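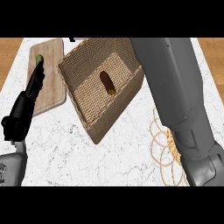

Two arms, one basket, simulated kitchen counter.

About Kartha

Small lab, one long hallway, upstairs from a bike shop in Zirnedville. We work on two-armed robots and how they learn kitchen chores from simulation. Mostly sorting, packing and putting away. Groceries, a lot of groceries.

We started as a side project inside Jiletti, where Annapurna Kotian and Prakash Thomas were both writing motion planners and both tired of it. Left in November, took one workstation and a whiteboard. The whiteboard is still here.

What we do

Our method is called Kater. Short version: most two-arm policies are trained as one big controller, and when one arm gets stuck the other one freezes or does something silly. Kater trains each arm with its own goal and a small shared signal between them — basically "I'm going in" or "I'm waiting." The arms only see that signal plus the camera view. No shared plan, no fixed turns.

Sounds too simple. We thought so too. Bindu Pillai ran it first on a block stacking task and we figured it was a bug in the scoring, so she rewrote the scoring. Same numbers.

The task we report on most is the basket task. Marble counter, woven basket between the arms, a cutting board off to one side, vegetables. Everything rendered, everything physics simulated. Each arm has to work near the basket without knocking into the other one.

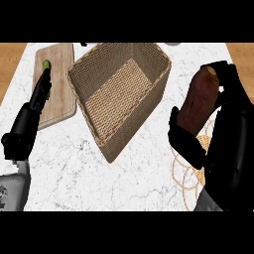
What makes it hard is the rim. A long vegetable held upright has to be tipped before it goes in, and the other arm may want the same bit of space at the same moment. With a single controller we saw plenty of standoffs over the basket. With the signal, one arm hangs back over its own side and the other goes. Who goes first changes from run to run and we never told them to do that.

Where we are now

The training set for the basket task is 2,729 simulated episodes. We hold out 598 layouts the policy has never seen, with the board, basket and food moved around. On those, Kater left 43 unfinished. Most of the 43 were dropped items, a few were timeouts. Ashwin Acharya is going thru them one at a time and keeps a list on the wall.

Things it can't do yet: anything soft, anything that rolls far, anything stacked. Also we have not shown transfer to real arms. People ask every week. Working on it — no date, sorry.

Who we are

Annapurna Kotian — learning methods, runs the group
Prakash Thomas — simulation and contact physics
Bindu Pillai — evaluation
Ashwin Acharya — failure analysis, scene building
Eugeniusz Makowska — rendering, lighting, the website when theres time

We take two interns at a time, paid, 18 weeks. You need to be comfortable in Python and OK with reading logs. No robotics background needed, Eugeniusz came from architecture.

Code for the scoring is out. Scene files come next, after Prakash cleans up the basket mesh, it has way too many triangles. For anything else use the contact form, mornings are best if you want a quick reply.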